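Room care news from Ekeck House

Dear residents, the winter cleaning days were finished on 17 February 2026, and we thank everyone who helped. In total 133 rooms took part. This is a very good number for us, because in November it was only 100.

Many of you asked what is the best way to begin. Our advice is to begin with the table. Snack wrappers and paper bags collect there very fast, and after some days it is difficult to find a place for a cup. Please bring the wastebasket next to the table before you start, then you do not need to walk with every small paper.

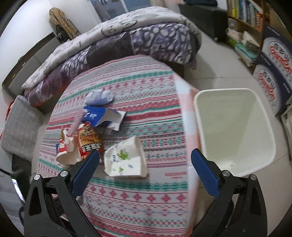

Wrappers and bags on a round table, with the wastebasket standing close by.

When the table is free, take the tablecloth by the corners and shake it outside, not in the corridor. After this you can make the bed and sweep the floor.

Bags with rubbish go to the containers behind the Ibarra entrance. Clean paper should go separately. New trash bags are at the front desk, one roll for each room. If your roll is finished early, please write your room number on the list there.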